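Reading time: 4 min

Maple boards: oil only, oil and wax, or hardwax?

2487 views

plankton_pete_no
Okay, I have fallen down the maple hole and I'm not climbing out. I made my first glued-up board in May as a present, kept it for myself (sorry, sister), and I've been making them on and off ever since. I love this wood. It glues up clean and it takes a sanding like glass, and when the first coat of oil goes on and the grain wakes up I still make a little noise every single time.

So, finishes. I've been using Kollton board oil, four coats, a night between each. It looks gorgeous for a month and then goes kind of chalky where I chop the most. Do I need wax on top? Should I go straight to a hardwax? I sand to 220 on an old Estov random orbit, if that matters.

Re: Maple boards: oil only, oil and wax, or hardwax?
sapwoodsally
Welcome to the hole! There's snacks.

Chalky after a month is normal for maple. The pores are tiny so it doesn't drink much oil in the first place, and what it does drink washes out with dish soap. I'd keep the Kollton and just re-oil whenever the board looks thirsty. Takes me two minutes after supper. Wax on top is nice, makes the water bead up, but it's a top-up for the oil and you still have to do the oil.

Also raise the grain before your last sanding! Wipe the whole board down with a damp rag, let it dry overnight, hit it lightly with your last grit. Do that twice if you have the patience. Makes a bigger difference than anything in a can.

Re: Maple boards: oil only, oil and wax, or hardwax?
gluelinegus
Going to disagree with the re-oil crowd. I switched to Clandeck hardwax two years ago and I'm never going back. Two thin coats, buff it off, leave it alone till it's fully cured, done. Mine gets used every day and I've touched it up once.

Thin means thin, by the way. If you can see it sitting on the surface you put on too much and it'll stay sticky in the corners forever. Ask me how I know.

Re: Maple boards: oil only, oil and wax, or hardwax?
sapwoodsally
gluelinegus, I've tried it and it's lovely on a serving board. On one that gets chopped on, the knife goes through the film, water gets in under it and you end up with gray patches. Then you have to sand the whole face back. With oil I wipe more on and go to bed.

Re: Maple boards: oil only, oil and wax, or hardwax?
gluelinegus
There's no film if you buff it right! It's IN the wood. I'll give you the gray patches on end grain, I had that once. Edge grain, never.

Re: Maple boards: oil only, oil and wax, or hardwax?
offcut_otter
Can I ask the dumb question: does grit matter? I went all the way to 500 on my last one because it felt so amazing under my hand, and then the oil just sat there.

Re: Maple boards: oil only, oil and wax, or hardwax?
sapwoodsally
Not dumb! 500 is too fine for a chopping board, in my opinion. You're polishing the surface shut. Stop at 180 or 220, raise the grain, and it'll drink better.

Re: Maple boards: oil only, oil and wax, or hardwax?
gluelinegus
Agreed on that one. Mark your calendars.

Re: Maple boards: oil only, oil and wax, or hardwax?
plankton_pete_no
You two are great. I have a batch of maple from Cadwaladr to play with, so I'm going to split it: half oil and wax, half Clandeck, same grit, same glue, same soap. I'll report back once they've all had a proper beating in the kitchen.

One more thing though. Do you sort your strips by color? The Cadwaladr stuff runs from almost white to a sort of toasty tan, and I keep shuffling them around on the floor like a jigsaw puzzle.

Re: Maple boards: oil only, oil and wax, or hardwax?
boardstiff52
Don't sort them! Mix them up! The color shift is the best part of maple and everybody tries to hide it. I go light, dark, light, dark in long strips and let the oil do the rest, and you get this soft stripe that looks planned without shouting about it. Flip the odd strip end for end if two glue lines look too matchy. Long planks, pale and honey, on the blue bench:
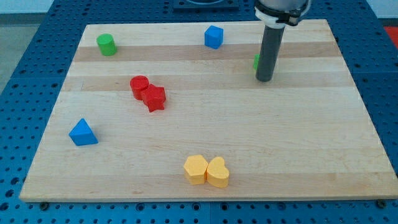
Re: Maple boards: oil only, oil and wax, or hardwax?
offcut_otter
Oh, I like those stripes a lot. Stealing that for the next one, and I'm stopping at 220 this time. Pete, please post both halves of your batch side by side, I'm team oil but I could be talked around.

14 replies hidden | 37 likes | Share

Contact us | Copyright December 2022 | Back to top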